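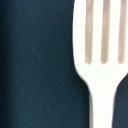

1. Status of the cutlery cell at the end of the period

Prepared by Jyoti Dixit for Sunita Pal, Plelon programme office. Covers work on the Saro sorting cell from January to the end of March.

The cell is running on single shifts and has been available for all planned trials except those lost to the wrist cable fault described in section 3. The wrist camera has been remounted and refocused, the gripper pads have been replaced, and the white fork is now the reference item for the daily check. Two items remain open: the spare cable set has not arrived, and the pick height on the left half of the work surface still drifts during the first hour after a cold start.

2. Wrist camera

The main task this quarter was to bring the camera back to a repeatable position after each service. The old bracket from Mac Suibhne had slotted holes, and the camera could be refitted at a slightly different angle every time the wrist cover came off. The new bracket has two dowels and one clamping screw. It was fitted in January and has been removed and refitted 11 times since, with no need to repeat the full hand-eye calibration. A short check is still made each time.

Focus is fixed. We set it for the working distance at which the item is identified, and accept some softness at the closest approach, where the item overfills the view. At that range the picture is used only for two things: the outline of the head against the dark surface, and the direction of the slots. Both survive mild blur. In the close view of the white fork the head runs past the top and right of the picture, but the left outline, the neck and the lower ends of three slots are all present, and that is enough for the alignment routine to work with.

The routine fits a line to each visible slot and a pair of lines to the neck. It takes the mean direction as the long axis of the fork. An earlier version assumed the slots were parallel. They fan out very slightly, and when only part of the head was in view the fitted axis was pulled to one side. The present version weights the neck more heavily than the slots, as its sides are nearly parallel. We have kept the old version on the cell controller in case Plelon wants a direct comparison.

Lighting was changed at the same time. The single spot lamp has been taken out and replaced by two diffuse panels. Hard shadows were being read as part of the item outline, mostly along the neck. With the panels, a slight darkening of the surface beside the item remains, and the threshold has been moved to allow for it. The exposure is locked. Automatic exposure caused trouble with white items, which filled enough of the picture at close range to darken everything else.

The blue-green work surface has been retained. It gives strong contrast with white items, and its uneven tone has not produced false edges at the current threshold. It should be changed when it starts to wear pale, and a spare piece is held in the cell cupboard.

3. Wrist cable fault

In February the camera signal began to drop out when the wrist turned past 139 degrees. The fault was intermittent at first and was put down to software for several days, which in hindsight was a poor use of time. Moving the wrist slowly by hand with the signal displayed showed the cause at once: the cable was being pulled tight at the clamp behind the flange, and one conductor had broken inside the sheath.

The repair consisted of the following.

Cable replaced with the only spare in stock.
Clamp moved back along the forearm to give a longer free loop.
Wrist rotation limited in software to stay short of the angle at which the fault appeared.
Cable run checked through the full permitted travel, at low speed and then at working speed.

There has been no dropout since. The software limit costs a little cycle time, as some picks now need the wrist to turn the long way round. We propose to keep it until the Prasura cable set, which is rated for continuous flexing, has been delivered and fitted.

4. Gripper

The finger pads were changed in February while the cell was stopped for the cable. The old pads had hardened and had a polished band where the necks of utensils had been gripped. The replacements are from the same supplier and of the same thickness, so the closing position did not need to be altered. Grip force was reduced to 70 per cent of the former setting. The higher force was chosen for metal items and was more than the lighter ones needed.

5. Routine care

The daily check takes a few minutes and is now written on a card fixed to the cell door. In its present form it reads:

Wipe the camera window with a dry lens cloth.
Check the clamping screw on the bracket by hand. Do not retighten it with a tool unless it moves.
Place the white fork on the surface and run the alignment routine from the start position.
Compare the reported axis with the value on the card. If the difference is over 4 degrees, stop and call the cell engineer.
Enter the result in the log.

The weekly check adds an inspection of the cable loop, the pads and the door switch. Both checks have been kept up since the card was introduced, apart from the days when the cell was out of service.

6. Open items and next period

The pick height drift is the more important of the two open items. It appears only on the left half of the surface and settles as the arm warms up. We suspect the second joint, and intend to log its temperature against the measured height at each start. Until the cause is known, a warm-up cycle is run before the first trial.

Delivery of the Prasura cable set is expected in April. Fitting will need one day with the cell stopped, and the hand-eye calibration will be repeated in full afterwards.

No change to the budget is requested. A decision is needed from Plelon on whether the next trials should include dark cutlery, as this would require a second, paler work surface and a new set of thresholds.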